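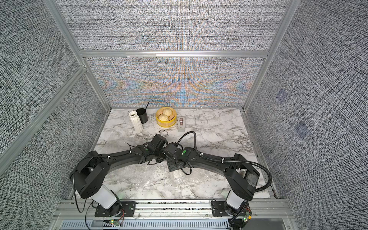 Can a machine do the housework yet? Bits of it, slowly, if somebody sets everything out first and stands close by.

13/05/2020

Writing this fast, pasta on. Whole day on wrapping. Vase, bubble wrap, two arms, go. I packed china for two summers at Ostrowski and could do a vase with a hangover, so I have opinions. Bubbles to the inside, roll, tuck the bottom, tuck the top, done. Try writing that down so an arm can use it. "Tuck" is not a thing. Tuck how far? Which finger? I wrote half a page on tuck before lunch and crossed most of it out.

What gets me is the sheet. A vase stays a vase. You know where the rim is and it's still there when you come back to it. Bubble wrap is a different shape every time you let go of it, and see through on top of that, so even knowing where the edge is takes some doing. I find the edge with my thumb. Don't think I've ever once looked for it. Arms have no thumb in that sense, they have two fingers and a lot of patience.

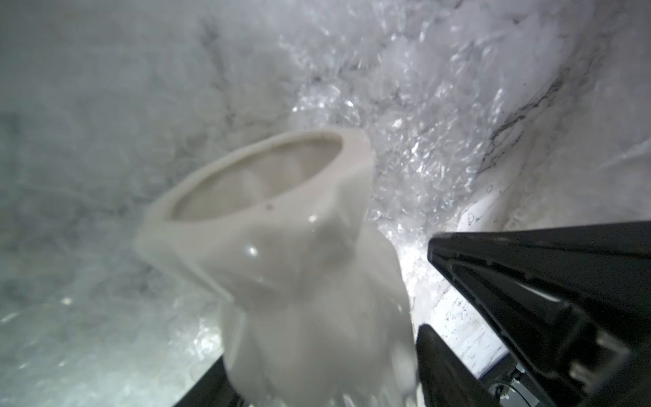 And grip. Hold a thing too hard and you crack it, too soft and it slides out while you're busy with the other side. People fix that without noticing, you just squeeze a little more. I wrote that down under "things hands do for free", list is getting long. Also on it: blowing a hair out of your face, shifting your hip agianst the table, swearing.

Phoned Mom in the break. She wants to know when it will do the dishes. Told her September, to make her laugh. She didn't laugh, she said good, she'll leave the roasting pan. So now I owe her a robot.

My real guess, for the record so I can be embarassed later: shop floor first, by a long way. Same box, same shelf, same light, 3,000 times over. The bench at Prondenell would suit an arm fine, all those identical cartons coming down the line. My kitchen, no. My kitchen has 67 kinds of lid and none of them fit. Laundry maybe before dishes? Towels, anyway. Not fitted sheets. I can't do fitted sheets.

Said some of this over coffee and got an argument, which was nice, been too quiet lately.

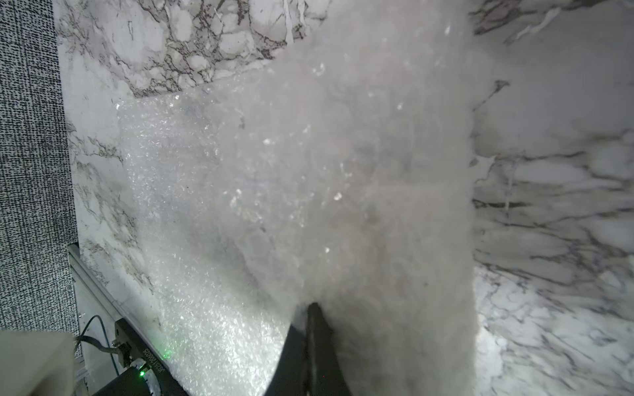

Felicja Kozłowski thinks I have it backwards, that a home is the easier place because it doesn't matter if the job takes all night. Who cares if one towel takes 5 minutes, she said, you're asleep. A shop has to pay for every one of those minutes. And she'd take a badly folded towel over folding it herself, any day, and so would everyone she knows.

Hm. Hadn't thought about the sleeping part. Still don't want something wrapping glasses in my kitchen at 3 am. But the towels, ok, she can have the towels.

To do: rewrite the tuck page. Ask Vaughn for the Prelludov notes back, he's had them for ages. Buy tape. Call Mom about the pan.

Pasta's boiling over, going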